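June, notebook 4, packaging and postage for the seed orders

Started 8.40. Kettle on, label printer would not wake up until I swapped the cable. The spare cable is now the cable. Need another spare.

Carrying on from the last entry. The question is still whether we go on posting the dwarf bean and pea packets in padded envelopes or move everything over 200 g into a small carton. Complaints this spring were all about split paper packets, beans rolling about inside the envelope. Bautista thinks the paper is at fault and the outer doesn't matter. I think it is the sorting machines. We may both be right.

Paper packets

Two papers to compare: the old Sevmont stock and the new one from Papadopoulos. The new one is stiffer and creases white along the fold. Glue takes longer to grab on it. I was pressing each flap with the bone folder and still getting a lifted corner on the left side. Moved the glue line in by 2 mm and that cured most of it.

Filled both papers with the same beans, 30 g each, and dropped them from bench height onto the concrete by the door. Old paper split at the bottom seam on the second drop. New paper held for five and then I stopped, as I had the post to do. One of the new ones did leak a bean through the top corner, the same corner I was grumbling about above.

Peas are kinder to the paper than beans. Will not bother testing lettuce or anything else that small, they go in the foil inner anyway.

Cartons

Samples came from two places, Skistora and Ukutik. The Ukutik one is a tuck-top with glued sides and comes flat. The other folds up from one piece with no glue. Frida prefers no glue because she does most of the making up, and she can do one while talking on the phone. I was slower and got the side flaps inside out twice.

Price for 1,314 (their odd pallet quantity, they won't split it) works out a bit lower per carton than the smaller lot, but we would have to keep them somewhere dry and the back shelf is full of fleece until autumn. Leaning towards the smaller lot of 356 to see us through to the end of the bean orders. Frida to ask if they hold the price for a second order.

Things to check on the carton before ordering:
depth with two packets stacked and a printed sowing sheet on top
whether the lid lifts if the parcel is shaken upside down
whether it goes as a small parcel or gets pushed up a band

Depth is fine. Lid does lift a little with nothing holding it, so one strip of paper tape across the front. Tape sticks well to brown board, badly to the coated sample, which is another mark against the coated one.

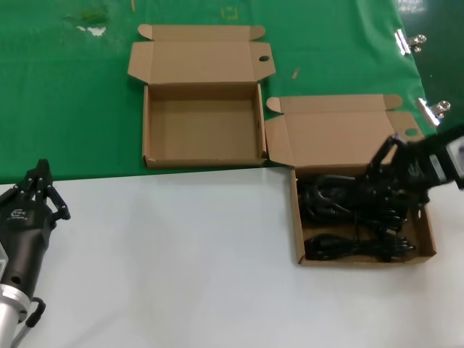

Postage

Weighed a made-up parcel on the kitchen scale and then the good scale, because the kitchen scale has been reading high. Good scale says we are comfortably under the next band with two packets and the sheet. Three packets of broad beans will need a proper look, they are heavy and people tend to order them in threes.

Stamps are out. Bautista has the account login for printing postage and I don't. Asked him for it at 11.15, still waiting at lunch.

Sowing sheet

Frida noticed the sheet still says to sow runner beans outdoors in April, which is too early for most of our northern customers. Changed to mid-May onwards, or April under cover. Also took out the line about soaking overnight. We had three people write in to say theirs had rotted and I don't soak mine any more.

The old sheets can be used up as scrap for lining trays.

Left to do

Post four test parcels to ourselves, two in each outer, and open them here on the bench. One of each to go to Frida's sister so they travel further. Mark the packets inside with pencil so we know which paper is which.

Ring about the glue, the tub is nearly down to the skin.

Stopped 4.20. Beans swept up, mostly.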